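Play Kitchen Questions, Answered

We get a good many letters about the Tanholm play kitchen, and Müzeyyen Sezer, who looks after our toy shelves at Flumberg, has gathered up the ones that come round most often. Do write in if yours isn't among them!

What age is it meant for?
We suggest 4 and up, mostly on account of the smaller bits of pretend food, though plenty of younger brothers and sisters join in with a grown-up sitting close by.

How should I clean the worktop?
A soft cloth, wrung out well in warm water with a drop of washing-up liquid, will see to most things. Wipe along the grain and dry it straight away (wood does so dislike sitting in a puddle). Along the clear lip at the front, where grime likes to settle, an old toothbrush is just the thing, and it gets round the screw heads nicely too.

Clear the toys off first if you can bear to, even the last mushroom and the little spoon.
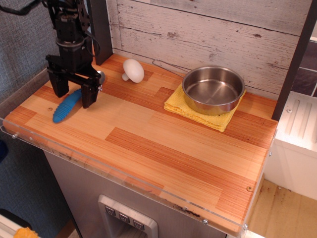

Can the play food go in the dishwasher?
We'd rather it didn't, I'm afraid. The plastic pieces are happiest in a bowl of soapy water for a few minutes, and anything with ridges wants a gentle going-over with a brush before you rinse it and leave it on a tea towel overnight.

We've lost a piece. Can we buy just the one?
Yes, of course. Single pieces are sold in our shop, and we usually post them within two working days. Have a look under the sofa first, though!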